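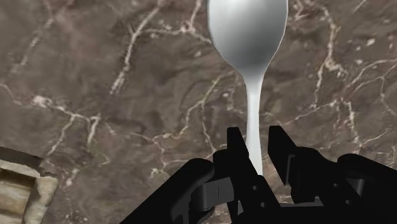

Velteo asked for item 4 to be reopened before any money is released, on the grounds that a gripper priced without spare fingers is a gripper priced wrong. Accepted. Item 4 is now split in two.

PRE-PURCHASE INSPECTION CHECKLIST: ARM AND GRIPPER
Site: Kokkonen test kitchen
Revision: 1 June 2019

1. Payload margin with gripper fitted: OK
Comment: Figure taken from the Pleva quote. Get it in writing.

2. Reach over full counter depth: OK in simulation
Comment: Repeat after the mount height is fixed.

3. Thin handles, grip and hold: OPEN
Comment: 20 trials per utensil. Log every slip, including partial ones.

4a. Gripper, base price: OK
Comment: 3678 dollars, cables included.

4b. Spare fingers: OPEN
Comment: Two sets. Flosetell lists 21 days for delivery.
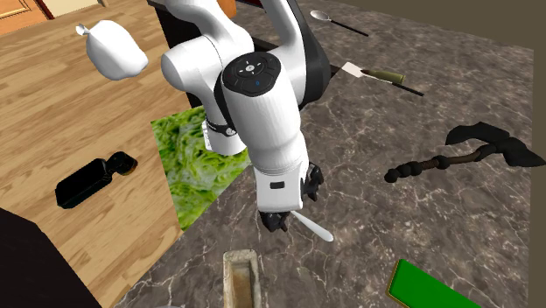 5. Clearance to loose items on the counter: OPEN
Comment: Run with clutter left in place. A cleared counter does not count as a pass.

6. Emergency stop within reach of operator: NOT CHECKED
Comment: Position depends on item 2.

7. Service contract: HOLD
Comment: Quote expires in 9 days. Ask Pleva to extend.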